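Collecting Pick-and-Place Demonstrations with a Wrist Camera

Final project report, Robotics Lab Course

1. Background

The course project for our group was to gather a set of demonstrations that another group could use to train a picking policy. We did not train the policy ourselves. Our job was the collecting, the checking and the handover, and this report covers those parts.

The task we were given is simple to state. The arm starts at a home pose, moves to an object in the work area, closes the gripper on it and sets it down inside a marked square. A person drives the arm by hand with a leader device, and the follower arm copies the motion. Every attempt is saved as one episode. An episode holds the joint positions, the gripper opening and the video from two cameras, one on a stand beside the bench and one small camera at the wrist.

The target in the project plan was 300 accepted episodes.

2. Setup

We used the Cumer arm that belongs to the lab. The recording software is Pikport, which the lab already had installed. It starts and stops the cameras together with the joint log, and it lets the operator mark an episode as good or bad right after it ends. Files were copied each evening to the Plisen storage server.

The side camera stayed in one place for the whole project. Its position was marked on the bench with tape. The wrist camera is screwed to the bracket behind the gripper and has a fixed focus, so it gives a sharp picture at a middle distance and a soft one when the gripper is very close to something. We did not change the lens or the bracket, as the group that will use the data has the same parts on its own arm.

Lighting was the lab ceiling lights plus whatever came in at the window. We kept the blinds half down. In the later sessions we also tried them fully up, to get some variation.

3. Recording procedure

Two people worked each session. One drove the arm and the other placed the objects, watched the previews and kept the log sheet. We changed places after every block of episodes. Object positions were drawn from a printed list so that we would not keep putting things where they were easy to reach.

Each episode began with the gripper open at the home pose. The operator was told to move at a steady pace and not to stop in the middle of the motion unless something went wrong. Pauses are a problem for this kind of learning. A policy that sees many frames with no motion can learn to stand still, and the earlier group had run into that with their own set.

After the last episode of a block we looked through the saved video at double speed and compared it with the marks on the log sheet.

4. Close-range views from the wrist

The side camera video was easy to check. The wrist video took longer. In a close view there is sometimes very little to go by, just a gray surface with soft light and dark bands across it and the dark tip of a gripper finger in the lower right corner. 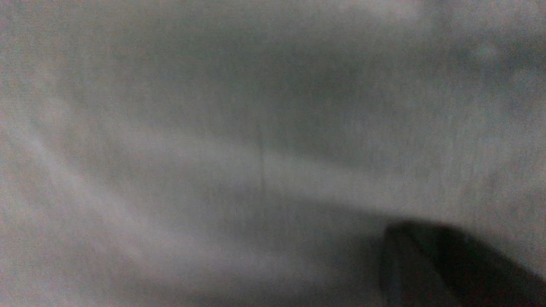

Benmoussa
Robotics Lab Course, data collection group

Our first idea was to cut views like this from the set. A single blurred view does not tell a person much. There is a thin, faint line running down near the middle that could be a seam or a crease, and we could not settle which from the still alone. The light band has no clear edge either.

We decided to keep them. The policy gets the wrist video at run time too, and it will meet the same kind of blur then. If the close views were missing from training, the model would have no examples for those moments. The finger is also useful in itself – it stays easy to tell from the surface even when everything is soft, and it gives a fixed reference in the view.

What we did add was a note in the episode data. Any stretch of wrist video with a low sharpness score is tagged, and the training group can leave it out or give it less weight if they want. The score is a plain variance-of-edges measure taken on each frame. We set the threshold by hand after looking at a sample of clips, so it may need to be set again for another camera.

5. Results

We reached the target of 300 accepted episodes. Another 67 were rejected. Most of these were dropped objects or grasps that missed, and the rest were faults in the recording, mainly a wrist stream that started late.

The sharpness script tagged 1,449 stretches of wrist video across the accepted set. This was more than we had planned for. Many are very short, and an episode often has several.

Rejected episodes were not deleted. They sit in a separate folder with the reason written in the log, in case someone wants failed grasps later.

6. Problems and changes

The late wrist stream cost us most of one Tuesday. The cable had been bent at the bracket and lost contact when the wrist turned far to one side. We replaced it and tied the new one along the forearm with more slack at the joint.

The printed position list had too few places near the edge of the work area. We noticed this only after the first half was done and wrote a second list for the remaining sessions. The edge positions are therefore all in the later episodes, and anyone splitting the set for training and testing should mix the sessions first.

7. Handover

The full set, the log sheets and the sharpness script are on Plisen in the course folder. The readme gives the file layout and the threshold we used. The training group has loaded the first block and asked for the joint log in radians, and the converted files are in the same folder under the original episode numbers.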